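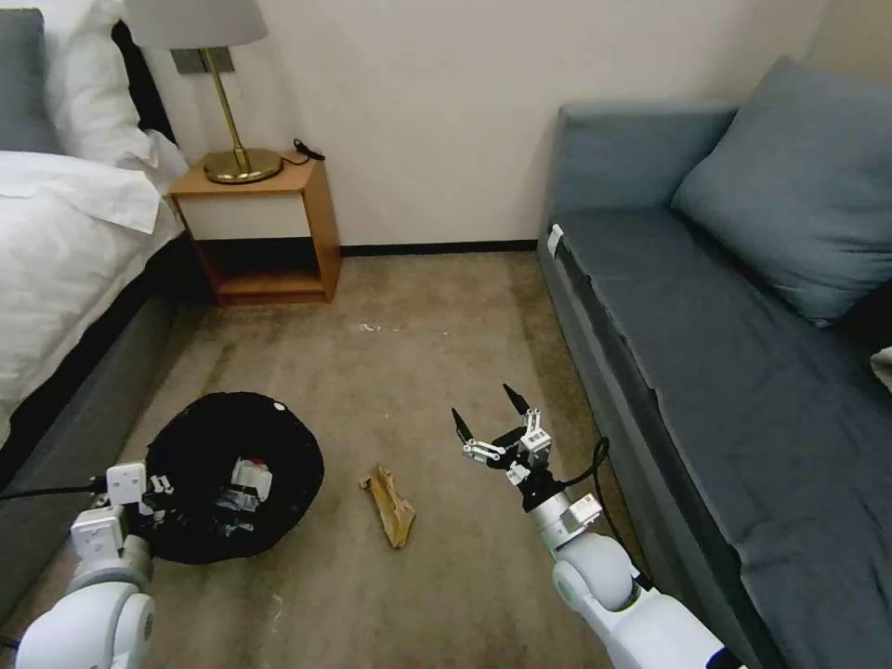
2. What the adverts promise

Our group looked at how student rooms in Fletness are advertised and whether the words tell a renter anything useful. I came to the project doubtful and I have not changed my mind much.

We read listings on two sites, Prudau and Nasution, through the whole of April. Both let landlords write their own text. The word "cosy" turned up constantly, and as far as we could see it meant small. "Well presented" was harder to pin down. It was used for rooms with new paint and for rooms where the carpet was plainly worn and stained, so I would treat it as meaning nothing at all. "Furnished" at least has some content, although a bed, a sofa and a nightstand can all be there and the room can still have nowhere to write an essay.

3. Viewings

We arranged five viewings. One was cancelled on the morning, which left four. At two of them the agent could not say what the deposit covered, and the answer we got by email later was a link to the same advert. The Rirnosmont flats had the longest advert and the vaguest terms. "Bills included" there came with a cap that was only mentioned when we asked about heating.

Other members of the group think a star rating for adverts would help. I doubt it. Prudau already has a "trusted landlord" badge and we never found out what a landlord has to do to get one. A rating run by the site that takes the fee seems to have the same problem.

4. Limits of the work

The sample is tiny and we picked the viewings by what was on a bus route, so nothing here should be stretched to the whole town. We also knew what we were looking for, and I suspect we were quicker to notice bad wording than good. The notes on floor area were dropped because most adverts gave none. The marking sheet we used for the wording is in the appendix, with the two columns we argued over left in.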